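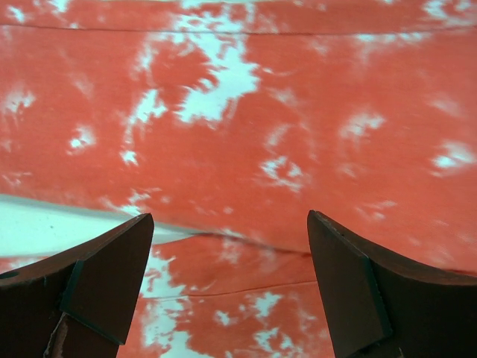
*Coral red tie-dye on soft cotton.*

## Hi, come on in

I'm Rodrigo Matos and I run Lellgate, a small dye school over what used to be a shoe repair shop. If you found us through a friend, hello! If you found us because you typed "how do I get beet juice to stay in a shirt" at midnight, also hello, and the answer is that it doesn't, not for long. Come learn about madder.

I started out teaching in my own kitchen, four people at a time, with every pot I owned on the stove and the windows open in all weathers. My landlord at the time was very patient, until the turmeric. After that I rented half a room from Valente, the upholstery place on the corner, and when the upstairs came free I signed for it the same week (I hadn't seen the plumbing yet, which was a mistake). We opened the doors in July with two sinks, one of which worked.

## What we teach

Mostly color on cloth. The beginner class is four evenings and covers scouring, mordants, simple folding and tying, and how to read a dye packet without panicking. There are 20 places and I'd really like to keep it that way, since any more and people end up elbowing each other at the rinse tubs.

After that you can go on to indigo, or to the plant dye course, where we spend a whole session on onion skins and I get a bit carried away. Start saving yours now! We also do a kids' morning during school vacations. Wear something you don't like.

I get asked a lot whether you need to be "artistic." I failed art in tenth grade, so I hope not. What helps is being okay with a piece that comes out different from the one in your head. I still have the first scarf I ever dyed, it was supposed to be forest green, and it's the color of a wet sidewalk. I wear it all winter.

## What it costs

The beginner class is $224, with dye, gloves and practice fabric included. A single drop-in evening is $40 and you bring your own cloth. If money is tight, write to me before you decide against it. We keep a couple of spots at half price in every class and I don't ask for paperwork.

## Where our stuff comes from

Our cotton blanks come from Muvholm, who sell us the ends of rolls, and we buy powders through Pidex. The indigo vat is our own and it lives in the back under a lid. Please don't lift the lid, it smells the way it's supposed to smell.

## Finding us

Go in by the side door, up the stairs, and knock hard if the fan's running. Street parking is free after six. I answer email in the mornings, usually with blue fingers, so forgive the typos.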